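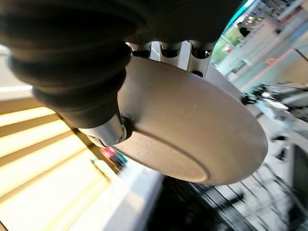

Trukstead Dish Handling Kit

The Dish Handling Kit is an add-on for small robot arms that lift and turn plates, saucers and shallow bowls. It includes the gripper, a ribbed rubber cover for the wrist and a wrist camera that looks along the gripper toward the part being held. The bracket has oval cutouts to save weight.

The kit is sold by Jititz and fits the Afridi tabletop arm with no adapter. Owners of the older Dromier arm need the adapter plate, sold separately.

What's in the box
Gripper with white metal bracket
Bellows cover, dark gray
Wrist camera and cable
2 spare grip pads
Hex key and mounting screws
Printed setup guide

Setup
Power the arm down before you remove the old tool. Slide the bellows over the wrist first, then bolt on the bracket and plug in the camera cable. Leave enough slack for a full turn of the wrist. Setup takes 30 minutes, plus a short camera calibration from the arm's own menu.

Bright windows behind the work can wash out the camera picture. Close the blinds or turn the arm's base if the software loses the rim of a plate.

Care
Wipe the bellows with a damp cloth and mild soap. Do not use solvent cleaners. Check the folds for cracks every month and replace the cover if you find any. Grip pads wear faster on unglazed foot rings.

Price and warranty
$3,902, shipping not included
Warranty: 2 years on the gripper and camera. Grip pads and bellows are wear parts and are not covered.

Orders placed now ship in August.
Page updated 2 Jan 2024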